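Stikell Regional Arts Program
Progress report to the Vunus Foundation
11 Jul 2023

Reporting officer: Firouzeh Talebi, Program Manager

Summary

The program remains on schedule against the milestones set out in the funding agreement. The chamber music residency concluded in May, the printmaking stream is at its midpoint, and the touring component has been rescoped with the Foundation's written consent.

Chamber music residency

Resident composer Ye-rin Ok completed a string quartet in four movements, which received its first performance at the Neagu Hall. Total attendance across the residency was 688, against a target of 600. Open rehearsals were well attended by secondary students, although regional schools continued to report difficulty in meeting the cost of coach hire. A travel subsidy has been drawn from the access line of the budget and has so far been taken up by 14 schools. 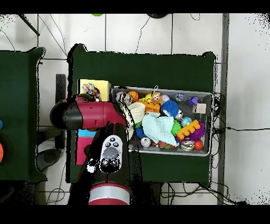 The subsidy will remain open until the end of the school year. Any unspent balance will be carried forward, subject to the Foundation's approval.

Printmaking stream

Radu Surdu and Brândușa Manole are leading the stream jointly. Enrolment stands at 51, with a waiting list for the evening relief printing course. Delivery of the second etching press was delayed by the supplier, and the intaglio unit was moved to the following term as a result. Participants were notified in writing and no refunds were requested.

Touring exhibition

The original itinerary of five venues has been reduced to three following the closure of the Rendovo gallery for roof repairs and the withdrawal of one council partner. Curator Ionuț Bratu has revised the hang accordingly, and 48 works will now travel. Insurance and freight quotations have been received and fall within the approved budget.

Matters for the Foundation's attention

Approval is sought to transfer the remaining venue hire allocation to catalogue production. A revised budget is provided at Attachment B. Acquittal of the first instalment is at Attachment C.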